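The Slow Business of Rehanging a Bell
By Gert Ndlovu

The tenor bell at Kalville weighs 700 kilograms and, until last September, could not be swung. It was struck by an external hammer on the hour and otherwise left alone. The headstock had cracked along the grain, the bearings had worn oval, and the frame moved enough under load that the tower's upper masonry had begun to show fine vertical cracks on the east face. A survey recommended that swinging stop until the whole installation was rebuilt. The rebuild took 13 months, most of them spent on parts that a person standing in the street will never see or hear directly.

Bells are simple objects with complicated supports. The bell itself is a single casting in bronze, usually close to four parts copper and one part tin. It has no moving parts and, barring a crack, very little to go wrong. Everything else in the tower exists to carry it, move it, and stop it. The headstock is the beam the bell hangs from. The gudgeons are the steel pins at each end of the headstock. The bearings hold the gudgeons, the frame holds the bearings, and the tower walls hold the frame. A fault at any level is passed down to the next.

The loads are larger than the weight suggests. A bell hanging still applies only its own weight to the frame. A bell swinging through a full circle applies a peak vertical force of more than four times its weight, and a peak horizontal force of more than twice. The horizontal force reverses with every stroke. Masonry carries vertical load well and reversing horizontal load badly, so the designer's main job is to keep the second kind small or to deliver it low in the tower where the walls are thick.

At Kalville the original frame was oak, pinned at the corners and wedged tight against the walls. Wedging was common practice and is now considered a mistake. When the frame is wedged, every sideways movement pushes directly on the stone, and it pushes at whatever height the wedge happens to sit. The wedges had been renewed several times, each time a little tighter, by people who noticed the frame moving and tried to stop it in the most obvious place.

The contractor, Chauke, took the frame down in sections and found that the two main beams were sound for most of their length. The rot was confined to the ends, where they entered the wall pockets and air could not reach them. The choice was then between replacing the beams and cutting back the ends to splice in new timber. The parish preferred to keep the old oak. Chauke's engineer preferred steel. The final arrangement uses a galvanized steel grillage of new beams underneath, grouted into the walls, with the repaired oak frame bolted on top. The oak carries the bearings. The steel carries the oak and ties the four walls together.
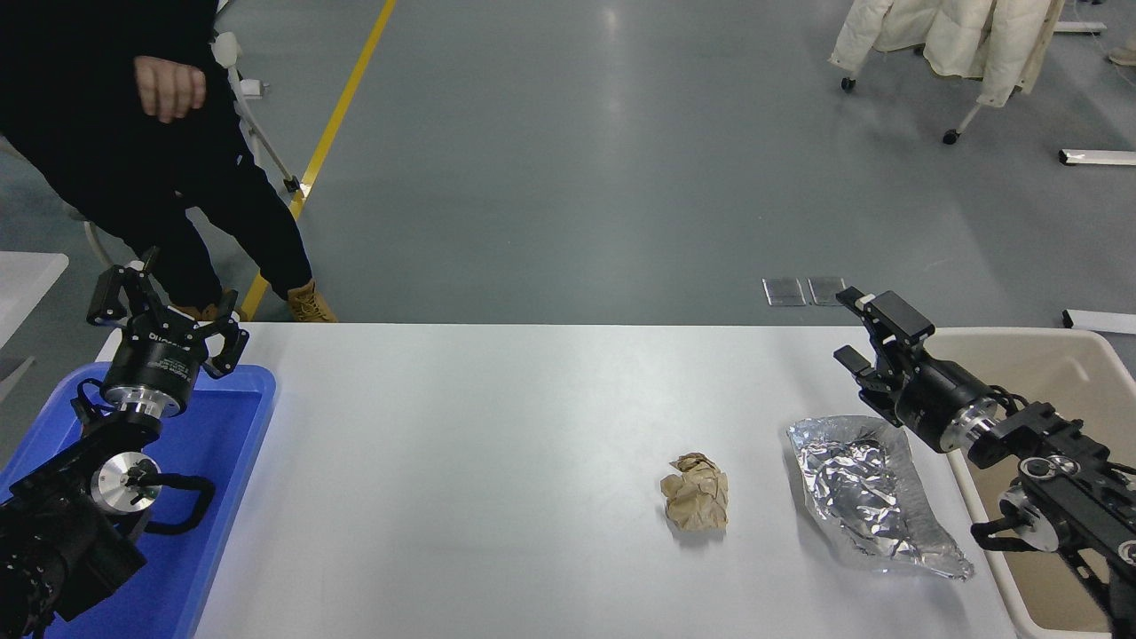
Grouting is the stage where such jobs are most often spoiled. The beam ends sit in pockets cut into the wall, and the gap between steel and stone has to be filled completely. A void of even a small size lets the beam rock, and a rocking beam will break the surrounding grout within a few seasons. The mix used at Kalville was a non-shrink cementitious grout poured from one side of the pocket only, so that air was driven out ahead of it. Pouring from both sides is faster and traps air in the middle.

The pockets were left to cure for 33 days before any load was applied. The grout reaches most of its strength well before that, and the supplier's data sheet would have allowed an earlier date. The extra time was requested by the engineer on account of the temperature in the tower, which stayed low through the curing period and slowed the reaction.

The headstock was the next question. Three materials are in general use: timber, cast iron, and fabricated steel. Timber is light, absorbs some vibration, and is easy to shape. It also moves with humidity, so the bolts that hold the bell need to be checked and tightened at least twice a year. Cast iron does not move, but it is brittle and heavy, and patterns for a one-off casting are expensive. Fabricated steel is strong and predictable, though some ringers say it gives a harder tone. Measurements comparing the same bell on different headstocks tend to show small differences in the decay of the lower partials and almost none in the strike note.

Kalville chose elm for the old reason, that its interlocked grain resists splitting at the bolt holes. Elm of that section is now hard to find. The blank came from a yard called Tandilico that had bought the butt years earlier and left it to season under cover. It was planed, bored, and fitted with steel straps on the upper face. A resilient pad was placed between the crown of the bell and the underside of the headstock to even out the contact, as the crown of an old bell is rarely flat.

The bearings are self-aligning double-row ball bearings in sealed cast housings. The plain bearings they replaced were bronze shells that had to be greased by hand, and the grease had collected grit from the louvers for decades. Wear in a plain bearing is gradual and hard to notice from the rope. The ringer feels a little more effort each year and adjusts. When the old shells were measured, one was worn 5 millimeters out of round. The matching gudgeon had a step on it that could be felt with a fingernail.

With ball bearings the bell swings more freely, and this creates its own problem. A bell that loses less energy at each stroke needs less pull from the ringer, and a ringer used to the old installation will pull too hard. The ringers at Kalville were asked to practice with the clapper tied until they had relearned the weight. Tying the clapper means the bell makes no sound, so the practice could be done at any hour. Several of them came up after work.

The clapper itself was reforged. Its shaft had been lengthened at some point with a welded section, which moved the ball too low and caused it to strike below the thickest part of the lip. A bell should be struck on the sound bow, where the wall is heaviest. A blow below that point produces a thinner tone and can chip the edge. The new clapper is wrought iron at the ball and shaft with a bushed pivot, and its length was set by hanging it in the bell and marking the contact with chalk.

Tuning was discussed and rejected. Material can be removed from the inside of a bell on a vertical lathe to lower individual partials, but it cannot be put back. The Kalville tenor has a hum note somewhat sharp of the octave, which was normal for its date. A trace made with the tuning program Drister showed that correcting the hum would have required thinning the shoulder, and the conservation adviser saw no case for altering an intact historic casting to meet a modern preference. The bell was washed with water and a soft brush. It was not sandblasted, a treatment that strips the patina and can dull the surface.

The bell was turned a quarter before rehanging. A clapper strikes the same two places for as long as the bell stays in one position, and over a long period it wears shallow hollows there. Turning brings unworn metal under the clapper. On this bell it meant new bolt holes in the headstock in a different alignment, and those had been allowed for when the elm was bored.

The first full swing took place on June 9, 2018, with displacement gauges fixed to the walls at two levels. Movement at frame level was well within the limit the engineer had set. The tower still sways, as any tower does when a heavy bell turns over inside it, and the ringers can feel it through the floor of the chamber if they stand near the window.

Maintenance is now set out on a sheet kept behind the chamber door. The headstock bolts are checked in spring and fall. The rope is inspected for wear at the garter hole and where it passes through the ceiling. The steelwork is looked over once a year for rust at the cut edges, and the wall gauges will be left in place through two more winters so that seasonal movement can be separated from movement caused by ringing.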